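Re: [rainwater] First flush diverters, worth it or not?

Hi all,

Ottmar Heitmann wrote on 6 Oct 2023:

> We're on a metal roof with two downspouts feeding one tank. I was told to
> put a first flush diverter on each side, but the fellow at the supply
> yard says a good leaf screen does the same job for less money. Who's
> right? Also, how big should the standpipe be? The chart I found online
> gives me a number that's taller than my wall.
>
> Ottmar

Ottmar, I went through all this when we moved out to Tullonberg, so let me save you a bit of head scratching. A leaf screen catches leaves. It won't do a thing about the pollen, dust and bird mess that washes down in the first few minutes of rain, and that fine stuff is what ends up as sludge on the bottom of your tank. I'd put in both, screen up top and diverter below it.

As for one on each side, it depends on where your pipes join. Ours come together before they drop into the tank, so we got away with a single diverter after the tee. If yours go in at separate inlets then yes, you need two of them, sorry!

On the size — don't panic about the height. You can lay most of the chamber down along the foot of the wall with a slight fall toward the drain end and it holds the same amount of water. Mine is 4 inch pipe, part of it upright and the rest running behind the hydrangeas where I don't have to look at it. Just make sure you can still get at the cleanout cap. I didn't leave enough room the first time and had to cut the whole thing apart in January with numb fingers.
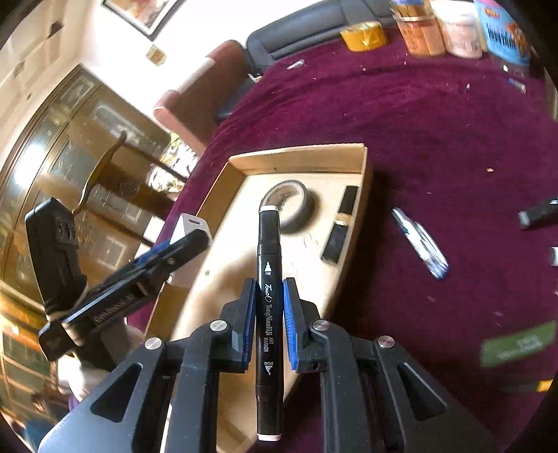

Tullonberg Rainwater Club, Tanks and Plumbing Group

The other thing is the little drip outlet at the bottom. It has to weep slowly so the chamber is empty again before the next rain, and it clogs if you so much as look at it funny. I rinse mine out every couple of weeks in pollen season and less the rest of the year. My first kit was a Zallum and the outlet was so tiny it plugged up all the time. The Flekmont one I have now comes apart by hand (no wrench, hooray) and I've been pretty happy with it. It cost me $57 plus the pipe, but that was a while back so check before you go.

Does anybody know if the Kjærgaard floating ball seats fit the Flekmont body? Mine is getting a bit chewed up and I'd like to have a spare on the shelf before winter.

Oh, and Ottmar, what's on that roof? If it's older painted metal I'd want to know what the paint is before drinking any of it, diverter or no diverter.

Marlene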